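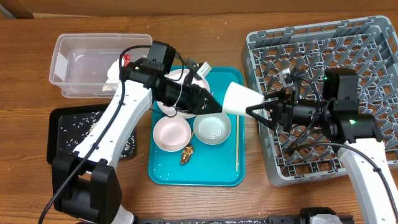

Both grippers on the paper cone, tray still to be cleared, rack on the right.

Notebooks > Bench evaluations > Vullemetti Nekar two-arm kit > Table clearing

Oct 16, 2023

Still on the Nekar trial. Vullemetti wants the kit back or paid for by the end of the month, so this entry is the table-clearing task plus whatever I've been putting off writing down about the arms in general. Tõnu has the purchase request half filled in and keeps asking me for "one line on suitability." He is getting more than one line.

Task as agreed with Rūta: turquoise tray in the middle with plate, bowls, chopstick, paper cone, rice and a bit of food nobody would want back. Gray rack to the right. Dishes go in the rack, the rest comes off the tray. The tray itself stays put, which was a concession to the arms. Driven from the leader handles for recording, then the trained policy gets a turn on the same layout. Run ends when the tray is bare, when somebody hits stop, or at 60 seconds per item, whichever comes first.

Target was 300 recorded episodes. We have 266. Missing ones are mostly my fault (disk full, didn't look) and a little bit Zumport's, see below.

The cone

The cone is the reason this task has taken so long. On its side it rolls in a curve, because it's a cone, and it rolls away from whichever gripper shows up first. One arm can pick it up if you come down on the narrow end and don't hesitate. The policy hesitates.

Ivars's way is to go in with both: left gripper to the point, right gripper to the rim, then one lets go and the other carries. It looks ridiculous, two arms and a pile of cable for a piece of paper, but the operators took to it fast and I've stopped arguing. The handover is where it goes wrong. If the right closes before the left has opened, the rim folds and after that you have a wad. A wad is easier to pick up, so I'm not sure how to score it. For now: cone off the tray is a success, cone off the tray and still a cone gets a plus in the margin.

Factory default closing force is far too much for paper. Turned it down to the second-lowest setting. At the lowest setting the fingers touch the thing politely and leave without it.

Dishes

Bowls are fine. Pinch the rim, lift, over to the rack. Setting them between the pegs takes practice since the wrist wants to swing outward at the end of its reach and you have to lean your own elbow out to cancel it. Rūta does it without looking. Amos has bent nothing so far, which I'm noting because he asked me to.

Plate is worse. It sits flat and the black fingers are too thick to get under it, so you have to press on one edge and hope for a tilt. Best trick yet is left gripper pushing the plate against the tray wall until it rides up, right gripper taking the high side. Works when the rim has no rice under it. When it does, the plate skates.

Vullemetti sells a thin-finger set. It's not in the trial box. I wrote to ask and got a brochure with the thin-finger set on the cover.

Rice

Decided not to score rice. Aigars thinks that's cheating. I told him he can pick it up with the grippers himself, and he tried for most of lunch. Got some. We leave the grains where they land during a session and sweep between sessions, so the layout drifts through the day. Rūta says that's good for the training data. I say it's good for not having to sweep.

One real point here: starch. By afternoon the finger pads have a film on them and grip changes. Wipe pads with a damp cloth after every tenth run, dry them, carry on. I've taped this to the wall. The manual says "clean as needed" and leaves it there.

The policy

Trained overnight on everything up to yesterday. Ran it on the standard layout, items nudged by hand between runs, nobody touching the leader handles. 79 runs before I called it.

- Bowls: reliable, even when swapped left for right. I was braced for it to care about the color and it doesn't seem to.
- Plate: gets it when it starts near the tray wall. Out in the open it presses, waits, presses again somewhere else. Never gives up, I'll say that for it.
- Chopstick: picks it up near the middle most times. If an end is under a bowl and the bowl hasn't gone yet, it pulls anyway and takes the bowl for a short walk.
- Cone: does the two-gripper thing, a bit slower than Ivars. Folds the rim more often than he does.
- Food scrap: ignores it completely. Checked the recordings, and in a good half of them the operator left it for last and ran out of time. So it learned exactly what we showed it.

Need to redo a batch with the scrap first. Ivars to record, as he's the only one who doesn't groan.

Arms and bench

Stiffness is good. Better than I expected from the price. With both arms reaching in over the tray from the two sides I can lean on one wrist and see the other one twitch, so some of that is going through the rail and the table, not the joints. Checked the rail clamps: right-hand one had loosened by a quarter turn. Tightened, marked with paint pen. Look at it Monday-ish, or whenever somebody remembers.

Cables. I have complained about these in person, by email, and now in ink. The run along the upper arm is fine, it's the loops at the wrist that bother me. Too much slack and the loop drags over whatever's below; too little and the wrist can't roll the full way round. The right one swept a bowl off its mark twice in one session. Amos made a guide out of a binder clip and a strip of velcro and it has outperformed the supplied guides, which are still in their bag because they don't fit over the connector.

Green lights on both wrists mean "powered and happy" according to the card in the box. They were also green during the stall on the left elbow on our second day with it, so I read them as "powered."

Temperature: left shoulder gets warm to the touch after a long session, right one doesn't. Swapped the drive cables over, same result. Logged with support, ticket open, no reply yet.

Zumport

This is the recording software that comes with it, separate license, free during the trial. When it works it's the best part of the whole package. Start, stop, tag, next. Playback lines up with the joint traces and you can scrub to the exact moment your colleague dropped the plate.

When it doesn't work it keeps the record light on and saves an empty file. Lost a run of episodes that way before Rūta noticed the sizes. Workaround is to restart it after every coffee, which fits our schedule anyway. There's an update, but it wants a firmware change on the arms and I'm not doing that in the middle of a comparison.

Export is only in their format. Aigars wrote a converter. He'd like it known that the timestamps are in local time and that he has feelings about this.

Compared with the Paulauskas arm

Tõnu asked, so. The Paulauskas is one arm, older, slower, and it has never once surprised me. For bowls into rack it's as good. It can't do the cone at all unless the cone is already sitting against something, and the plate defeats it. Setup took us two days and the Nekar took an afternoon including a trip to find the right hex key (not in the box either; that's becoming a theme).

If all we want is pick and place, keep the old one and save the money. If we want anything where one hand holds while the other does something, we need two arms, and I haven't tried a better pair at this price. That's the one line, Tõnu. Please don't paste the rest into the form.

Would want in writing before we sign:
- thin fingers included
- wrist cable guides that go over the connector
- an answer on the warm shoulder
- Zumport license for longer than the one year in the quote

To do
Scrap-first batch (Ivars)
Spare pads, ask if they sell them without the whole finger (me)
More paper cones, same size, we're down to the ones with dents (Amos)
Free up the disk (me. yes, I know)
Retrain and rerun cone and plate only, keep the seed the same this time

Rūta wants to try it with the lights over the bench off, to see how much the policy leans on them. Fine by me, but after the retrain, or we won't know which thing broke it.

Recent entries
Nekar kit: unboxing, rail mounting, missing hex key
Nekar kit: left elbow stall, what we tried
Converter for Zumport exports, usage (Aigars)
Paulauskas arm: new belt, recalibration
Dish rack peg spacing, measured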